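Household Notes for Candidates and New Starters
Leaflet 559, Fourie Employment Service

The Service issues household notes to candidates registered with its Orevville and Stilesley offices. They concern the practical arrangements at home that make it easier to attend an interview, accept a position at short notice, and keep to the hours of a new job. Candidates with a placement adviser should read them together with the letter of introduction they have already received.

## Papers

Keep all employment papers in one place. A plain box file is sufficient, and a kitchen drawer will do if nothing else is stored in it. The file should hold certificates, letters of reference, past pay statements, a current résumé, and the names and telephone numbers of people who have agreed to speak on your behalf.

Do not store original certificates in a kitchen or laundry room unless they are in a sealed sleeve. Steam curls the paper, and many seals and stamps are printed in ink that runs. A certificate that has curled may be flattened between two sheets of clean blotting paper under a heavy book. Do not iron it.

Photocopies should be made before they are needed. Mark each copy on the back, in pencil, with the month in which it was made. When a copy is handed to an employer, note the fact on the inside of the file lid.

A stained résumé should be replaced. Correction fluid and erasers are visible to the reader and give a poor impression.

## Interview Clothes

Select one complete set of clothing for interviews and do not wear it for any other purpose while the search continues. It need not be new. Hang it as a set, with belt or scarf on the same hanger, and leave space on both sides of it on the rail.

Before hanging a jacket, empty the pockets and brush the shoulders and collar downward with a dry clothes brush. Small marks on wool can often be lifted with a cloth dampened in cool water and pressed on the mark. Rubbing spreads the mark and raises a shine. Always test the cloth first on an inside seam.

Shirts and blouses are most easily ironed while slightly damp. Begin with the collar, working from the points toward the middle, then the cuffs, the sleeves, and finally the body. Iron dark fabrics on the reverse side or beneath a pressing cloth. A clean cotton dish towel serves well for this, provided it has no raised pattern.

Loose buttons should be attended to on the day they are noticed. For a coat button, lay a matchstick across the top of the button while sewing, draw it out when finished, and wind the thread around the shank beneath before fastening off. Buttons on shirts do not need a shank.

Shoes should be cleaned the evening before. Remove the laces, wipe away dust, apply a thin layer of polish, and leave it for 10 minutes before brushing. Wet shoes are to be stuffed with newspaper and left away from any heater or stove — direct heat cracks leather and loosens glued soles.

## Arranging the Evening Before

The following should be settled before going to bed:

- the route and the time of departure, with an earlier bus or train in reserve
- the full address of the employer and the name of the person to ask for
- one folder with a résumé and copies of certificates
- a pen that has been tested
- breakfast things set out on the table
- keys, fare, and a clean handkerchief placed by the door

Parents and others with dependents at home should confirm their arrangements with the person who will be standing in, and should leave a written note of mealtimes and telephone numbers. An interview may run longer than the appointment letter suggests. The stand-in should be asked to remain until you return and not until a stated hour.

## Telephone Calls at Home

Many first interviews are conducted by telephone. Choose a room with a door that closes, and let other members of the household know that it will be in use. Switch off the washing machine, the dishwasher, and any range hood. If the kitchen is the only suitable room, a folded blanket on the table reduces the echo considerably, and a refrigerator that hums may be quieter if it is moved slightly away from the wall.

Place the résumé, the job notice, and a sheet of blank paper side by side on the table. Have a glass of water within reach but at a distance from the papers. 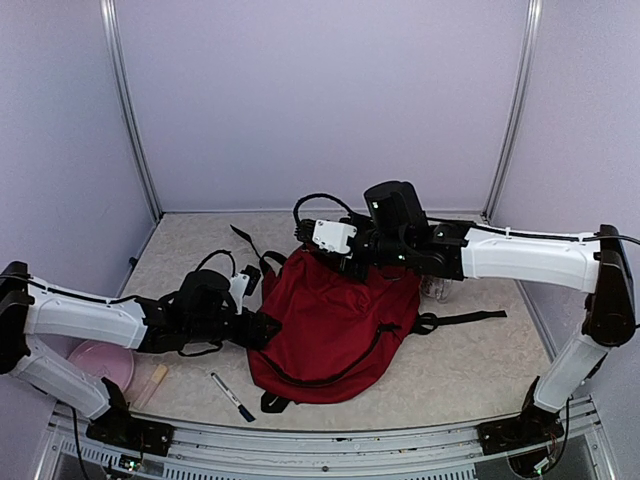
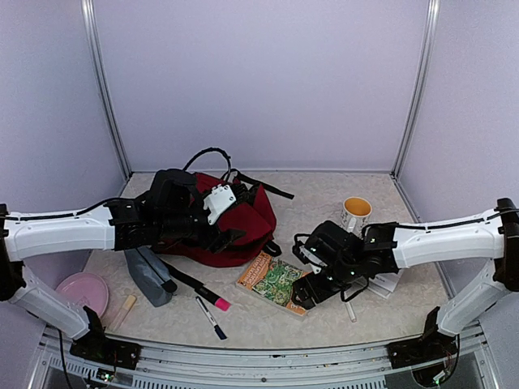
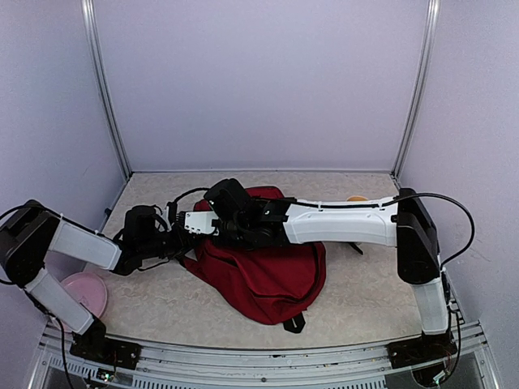 Orevville, 2018-06-11

## Meals During the First Weeks

New starters frequently report that evening meals are the first thing to suffer. Pravesh Ngubane, senior placement adviser at the Stilesley office, recommends that a household plan its suppers for the week in writing and post the list inside a cupboard door. Dishes that can be cooked in double quantity should be placed early in the week.

Soups, stews, and cooked beans freeze well. Potatoes in a stew tend to turn grainy when frozen and are better added on reheating. Cool cooked food promptly in shallow containers, cover it, and refrigerate it without leaving it to stand on the stove overnight. Label every container with its contents. Reheat food until it is steaming throughout, and reheat a given portion only once.

Rice is a particular case. It should be cooled quickly after cooking, kept in the refrigerator, and eaten the next day.

For a packed lunch, bread keeps its texture better when moist fillings are carried separately. Tomatoes and cucumbers may be sliced and packed in a small lidded dish with a piece of paper towel beneath them. Salad dressing travels well in a clean spice jar. Where the workplace has no refrigerator, avoid cooked meats and soft cheese unless an ice pack is carried with them. An insulated flask holds its temperature longer if it is filled with boiling water, left standing for a few minutes, and emptied before the soup goes in.

Rinse lunch containers as soon as you are home. Tomato stains on plastic may be reduced with a paste of baking soda and water, left on for an hour and then washed off.

## Work Clothes and Uniforms

Ask at the time of hiring how many uniforms are supplied and who is responsible for laundering them. Where only two sets are provided, one should be washed while the other is worn.

Wash heavily soiled work clothes apart from household linen. Close zippers and fasten hooks before loading the machine. Grease spots should be treated with a few drops of dish soap, worked in with the fingers and left for a short time before washing. Blood and perspiration are treated with cold water; hot water sets them. Do not add chlorine bleach to any garment with reflective strips, and follow the sewn-in label where it differs from these notes.

Name badges should be removed before washing and kept in a fixed place, such as a hook near the front door.

## Shift Work and Sleep

Persons starting night work will need to darken a bedroom. Heavy curtains are best, but a dark blanket fixed over the window with spring clips is an acceptable temporary measure. Light commonly enters at the top of the window, and a rolled towel laid along the curtain rod will block most of it. Felt pads beneath chair legs and a strip of draft excluder along the bottom of the door help to reduce noise from the rest of the house.

Household tasks that make noise should be listed and moved to hours when the sleeper is awake. It is helpful to post the shift pattern in the kitchen where all can read it. Ntombi Nkosi of the Orevville office can supply a blank shift chart on request. It is printed on one side only, and the back may be used for shopping lists.

## Household Accounts Before the First Pay

The first pay may arrive later than expected, particularly where a position begins after the payroll for the month has been closed. Ask the employer for the date in writing. Until that date, set aside fares and lunch money in separate envelopes, marked by week, and do not draw on one week's envelope for another. Receipts for required tools, footwear, or clothing should be kept in the employment file, as some employers refund them after a trial period.

## Further Notes

Candidates placed with employers in Unden should consult the supplementary sheet on early buses, to be reissued in August. Corrections to this leaflet may be sent in writing to Ivar Nygård, Publications, at the Orevville office. Copies in large type are available at both counters.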